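6/21/19. Spent the morning at the Onum open day. They let visitors in 40 at a time, and the demo floor is upstairs.

First stop was the Trelik station. The hand is dark gray with thick, jointed fingers, and it was holding a big glossy white part.
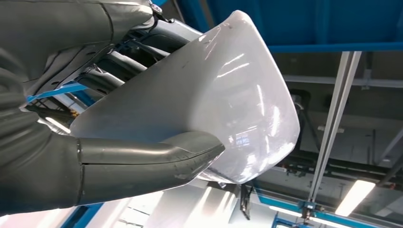 The operator said the hand has done 2000 grips since May on the same set of finger pads. I asked what a pad costs and didn't get a number.

Floor spots are marked with yellow tape on the carpet. Stay outside it when an arm is running.

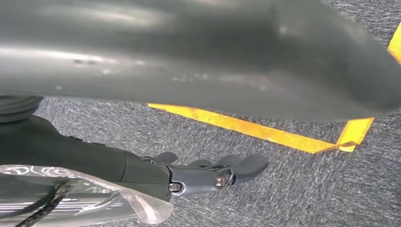
Stitico makes the control software. Setup for a new part takes them 4 hours. My shop would need it closer to one. 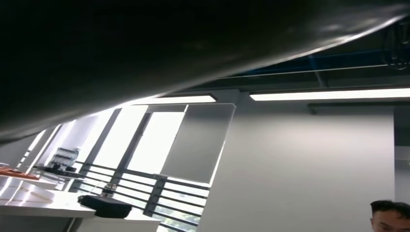
Morikawa had a talk at the end but I had to get back to work. Parking is on the north side, and the lot was full when I left.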